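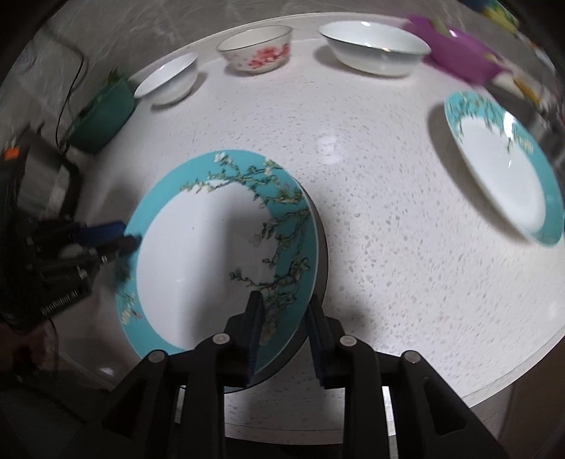

Druvura notebook, 23 August 2020. Dish sorting by hand-held grippers, second session at the Macedo kitchen. The aim was to get enough clean two-handed plate moves to train a first policy for the Hellent arms. Most of the morning went on the approach to the rim, as the single-handed grasp from last time twists the plate as soon as it leaves the surface. The form we settled on has one gripper taking the lower right of the turquoise rim, one finger over the pattern and one outside it, with the other gripper at the left rim. Neither set of fingers goes further in than the coloured band if it can be helped. The band is a useful mark for the demonstrator and possibly for the network too, though I would not like it to learn the flowers.

Plan was 100 episodes. We stopped at 47 that I am willing to keep. The rest were thrown out for the reasons below, or never started because the time had gone.

Set-up as before. Two hand-held grippers, wide lens on each, no external camera. Zumero build unchanged from the last session, so the streams can be mixed if the calibration holds. Nicanor demonstrated for the first block, I took the second, Fulgencio watched the log and called start and stop. We agreed that the one calling does not talk during an episode. This lasted most of the day.

Start pose. Fingers open, both grippers over bare surface, nothing touched for a full second before the move. Without that second the trimmer cannot find the start and cuts into the approach. Nicanor rushes it. So do I when tired. Fulgencio now counts it under his breath, and it does help.

Closing speed. The trigger lets you shut the fingers far faster than the Hellent can. On replay the arm was still closing when the demonstrated wrist had already begun to lift, and the plate stayed where it was. Two ways round this: slow the whole track down on replay, or make the demonstrator wait at full close. Tried both. Slowing the track makes the approach needlessly long and does nothing for the gap between close and lift in a policy trained on raw timing. Waiting is better. New rule is close, hold, lift, with the hold long enough to feel silly.

Glare. The lamps give strong reflections on the glaze and on the speckled surface, and they move in the wrist view as the hand moves. Tracking dropped out twice in the first block, both times with the camera low and looking along the surface. The fix was to come in steeper and turn the wrist late. I would rather not change the lighting, because the kitchen will have whatever lighting it has when the arms go in. Shadows from the grippers themselves fall across the plate as well. Left alone for the same reason.

Order of pieces. Nicanor wants bowls first and plates last, which is how he clears up at home. I want the order to vary, otherwise the policy will learn a list. Compromise: the order is drawn from slips of paper before each episode and read out. It costs a little time. Fulgencio points out that the demonstrator then looks at the target piece before the grippers move, and the camera swings that way, so the choice leaks into the first second of video. True, and probably what we want. 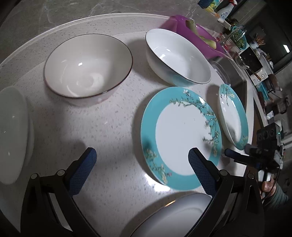
Deep bowls remain the weak part. A plate can be pinched at the edge from almost any side, but with a deep bowl the inner finger has to go down past the rim and the wrist has to tip to let it. In the wide view the bowl is badly stretched by then and the rim leaves the picture just as it matters. The kept bowl episodes all have the wrist tipped before the descent. The thrown-out ones have it tipped during. I do not think a policy will sort this out for itself from so few, so for bowls we only keep the early tip from now on.

Spacing of the two hands. On some of my episodes the wrists came closer together than the two Hellent arms can manage with their present mounts. It feels natural to bring the hands together in front of the body, and the grippers let you do it. Replay checker flagged 6 of them. I have set a minimum distance in Zumero and it now beeps. The beep is irritating, as intended, but it also ends up on the audio track. We do not use the audio track. Note for anyone who later decides to.

Hand-over between demonstrators. Scale of movement differs more than I expected. Nicanor lifts high and sets down straight, I lift low and slide the last bit. Sliding is poor practice with a real arm on a surface with a lip, so I have been told to stop. My first block of slides is tagged and left out of the training split.

Put-down. No good signal yet for when the plate has reached the surface. By hand you feel it. In the record there is only a small flattening of the height trace and, if you are lucky, a change in the finger width. Fulgencio suggests opening at a fixed 300 ms after the trace goes flat. Crude, but consistent, and easy to mimic on the arm side. We tried it on the last few episodes with him tapping the table leg as a cue. Replay of these still to be done.

Calibration check at the end of the day: left gripper fine, right gripper off in yaw by more than I like. The lens ring may have worked loose when the cable caught on a drawer handle after lunch. Episodes from the afternoon block to be rerun through the solver before anyone trains on them. Nicanor to tape the cable to the sleeve next time.

To do
Rerun afternoon block, right gripper only, and compare with morning.
Replay put-down episodes on the Hellent at half speed with the foam down.
Add the early-tip rule to the demonstrator sheet, with the hold at full close.
Ask Macedo whether we can have the kitchen for two days together.
Spare finger pads. The right-hand pair is starting to polish.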